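# How Does a Robot Learn to Pick Things Up?

*A reading page for young visitors, prepared by the Clinari Learning Center. July 2024.*

Picking up a bottle is easy for most people. You reach out, close your fingers and lift. A robot has to learn each part of that job, and it learns from examples.

## What is an example?

An example is a record of a job done once, from start to finish. It has two main parts. The first is the video, which shows what was in front of the hand. The second is a list of movements, which tells how the hand traveled and when it opened or closed.

A computer program studies many of these records and looks for patterns. It may find that a bottle lying on its side should be held across the middle. This kind of program is called a learning system.

## Who makes the examples?

People do. At Clinari, the work is led by Mechthild Lüthi, and her team calls it the Lanz project. Team members hold a gripper, a tool with two jaws that open and close like a large pair of tongs. A camera on the tool sees what the jaws are reaching for.

One example usually lasts 20 seconds. The project has gathered 3456 of them so far, and 625 were made in bedrooms.

## Why are there so many?

Suppose you had seen only one cup in your life, and it was red. You might think that every cup was red. A learning system can make the same mistake. If all of its examples come from one clean white table, it may be confused by a flowered blanket or a dark rug.

For this reason, the team works in many rooms and with many objects. Bottles are useful for practice - they can be clear or colored, smooth or ribbed, and they do not always stand up straight.
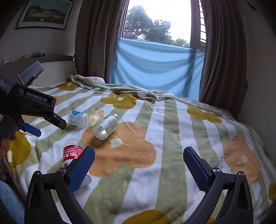
A person also chooses where each object goes before an example begins. The next time, the objects are moved to new places. If they always stayed in the same spots, the system could learn the spots and pay no attention to the objects.

## What happens next?

Each example is checked by 2 people. They look for blurry video and missing movements. Examples with mistakes are marked - some of these are kept, as a learning system can also study a missed grasp.

## Words to know

**Gripper:** a tool that holds objects between its jaws.

**Grasp:** a way of taking hold of something.

**Learning system:** a computer program that improves by studying examples.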